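Hurnico Clay mailing list
Subject: Re: Mugs that craze, mugs that don't (long, sorry)
From: Paavo Kemppainen
Date: 8 November 2018

On the crazing thread, someone wrote:

> I've had three kiln loads in a row go crackly on me. Same clay,
> same clear, same shelf. They look fine coming out and then a week
> later I pour in tea and hear that little ping. Is it the glaze or
> is it me? I don't want to sell these if they're going to leak on
> somebody's table.

It's almost certainly the glaze, or really the glaze and the clay not getting along. I went through the same thing in May after I switched over to the Birkarton white body, because the old one had gone up in price again (and the bags were always half dried out by the time I got to the bottom of the stack, which drove me nuts). Same clear I'd used for years, and suddenly ping, ping, ping all night long in the studio. I thought we had mice!

What's going on is that the glaze shrinks more than the clay when it cools, so it ends up stretched tight over the pot, and sooner or later it cracks to let the tension out. Thick spots go first. Look in the bottom of the inside, where the glaze pools, and around the base of the handle.
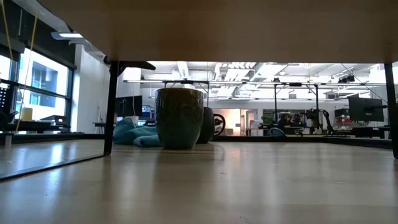

Kemppainen, you left out the firing. I had crazing on every piece until I stopped rushing the last stretch and put in a proper soak, and then most of it went away with no change to the recipe at all. I'd try that before anybody goes out and buys a bag of silica.

Fair point, and I pasted that in from an off-list note so everyone could see it (with permission). A longer soak did help me some. An underfired body stays thirsty, it takes on water over the months and swells a little, and that pulls the glaze apart even if it fit well on day one. So sure, check your cones first. Put them on the top shelf and the bottom shelf both. My kiln runs a good bit cooler at the bottom and I went a whole winter without knowing it.

But for me the real cure was silica. I mix my clear in 1000 gram test batches, and I made four of them, each with a bit more silica than the last, and dipped the same straight-sided cups in all of them. Write the number on the foot in iron wash before you bisque or you WILL mix them up. Then I did the freezer and kettle thing, which I know some of you hate. Cup in the freezer overnight, out on a folded towel in the sink, boiling water straight in. Stand back when you pour, and wear glasses.

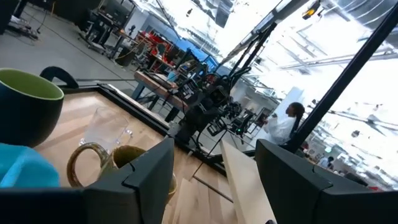
The first batch crazed the second the water hit it. The next one held for a couple of rounds and then went. The last two have been through it so many times I quit keeping track, and the only trouble is that the very last one came out a touch cloudy on me, so I've settled on the one before it. I've got 200 cups' worth of that mixed up in a lidded bucket now. If you want the recipe I'll bring copies to the Paltstead sale, just come find me. I'm by the side door again, next to the coffee.

Dark glazes are sneakier, by the way. You can't see the lines on a deep green or a brown nearly as well. Rub some ink in, wipe it off, and hold the pot up by a window. I did that to a shelf of old mugs I was quite proud of and had to go sit down for a while.

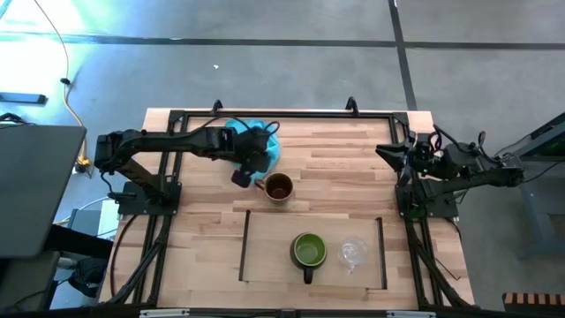 Can I fix the crazed ones by firing them again?

Refiring sometimes closes the lines up for a while, but the misfit is still there and they nearly always come back. I turn mine into pencil cups and plant pots.

One last thing, on selling them. I don't put a crazed mug out for sale, period, even at a discount. I know plenty of people drink from crackled cups their whole lives and are fine, but the strength goes down and coffee gets in the lines and it starts to look dingy.

Oh, and whoever borrowed the Xue scale from the glaze room, I need it back before I can mix anything else. The little tray too, please.

Paavo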